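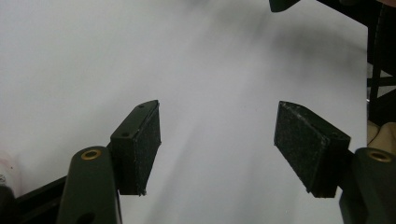
報道関係各位

2025年10月22日
株式会社Tastach

無地の白色作業シート「Fatinar」の受注を開始
包装台・仕分け台の天面を均一な白に統一し、小物の見落としと下地の映り込みを抑制

株式会社Tastachは、包装、検品、仕分けなどの卓上作業に用いる白色の作業シート「Fatinar」(ファティナー)の受注を本日より開始します。罫線、目盛り、ロゴを含む一切の印刷を表面に施さない無地仕様とし、既存の作業台の天面に敷いて使用します。

■ 開発の背景

卓上での包装や検品では、天面の木目、傷、テープの糊残り、旧い表示の跡などが作業対象と重なって見え、ねじ、座金、袋の切れ端といった小物の取り残しにつながることがあります。天面の塗り替えや交換は作業の停止を伴い、借用中の什器では実施できない場合もあります。

当社は本年5月から、自社の包装作業室「Waaka」において、天面を白色シートで覆った状態での作業を継続してきました。評価の対象は、シート上での小物の視認性、端部のめくれ、交換に要する手間、および照明下で生じる影の出方の4点です。

影については、設計段階で特に検討を重ねました。広い白色面では、作業者の腕や周辺の器具が落とす影が、輪郭のぼやけた灰色の帯として現れます。光沢の強い表面では、この影に照明の反射が重なり、面の明るさが場所によって急に変わります。Fatinarでは表面をつや消しとし、明部から影の部分への移り変わりが緩やかになるように調整しました。影そのものをなくす製品ではありません。照明の位置と灯数については、導入先の条件に応じて別途調整が必要です。

■ 製品の仕様

品名:白色作業シート Fatinar
表面:つや消し、無地、印刷なし
色:白
構成:1箱22枚入り
価格:1箱 2,580円(税込、送料別)
用途:包装、検品、仕分け、部品の一時置き
設置:天面に敷き、四隅を弱粘着テープで固定
販売単位:1箱から

シートには表裏の区別があります。つや消し面を上にして敷設してください。裏面は滑りを抑える処理を施しているため、作業面としての使用は想定していません。

■ 敷設および交換の手順

敷設前に天面の埃と糊残りを除去し、乾いた布で拭き上げます。シートは奥側の辺を先に固定し、手前に向かって空気を逃がしながら広げます。天面より大きい場合は、定規を当てて裁断してください。2枚を並べて敷く際は端を重ねず、突き合わせとします。重ねた場合、段差に小物が掛かり、段差の影が線状に出ることがあります。

交換の目安は、表面の汚れが拭き取りで落ちなくなった時点、または切り傷が目視で確認できた時点です。シート上でカッターを使用する作業には、市販のカッティングマットを併用してください。アルコールを含む清掃剤は使用できますが、研磨剤入りの洗剤はつや消し面を損なうため使用できません。

■ 作業室での使用結果

Waakaでは、評価期間中に91枚のシートを使用しました。交換理由として最も多かったのはテープの貼り剥がしによる表面の荒れで、次いで切り傷でした。端部のめくれは試作初期に手前側の辺で集中して発生したため、量産品では巻き癖の向きを変更し、敷いた際に端が下向きに沿うようにしています。

■ 担当者のコメント

Fatinarの設計を担当したNhung Đinhは次のように述べています。
「当初の試作では、位置合わせ用の薄い格子を印刷していました。しかし、透明な袋や細い結束材を置くと、格子の線と対象の縁が区別しにくくなるため、量産仕様では印刷を全廃しました。位置合わせが必要な現場では、剥がせるテープで必要な箇所にだけ印を付けてください。印の位置は品目ごとに変わるので、当社側で固定しない方が扱いやすいと判断しています」

■ 受注および出荷について

受注は当社の営業窓口で行います。出荷は受注順とし、納期は注文確認時に個別に回答します。裁断済みの寸法指定品については、天面の幅、奥行き、角の形状を記載した図面をご提出のうえ、見積りをご依頼ください。角の丸みや配線孔への対応も見積りの対象に含みます。寸法指定品は受注後の変更および返品をお受けできません。

評価用の見本は、法人および教育機関を対象に1件につき1枚を提供します。申し込みの際は、使用する作業台の材質と主な作業内容をお知らせください。

■ 本件に関するお問い合わせ

株式会社Tastach 作業用品部 Fatinar担当
受付:平日の営業時間内

本リリースに記載の仕様および価格は発表日現在のものです。改良のため予告なく変更する場合があります。

以上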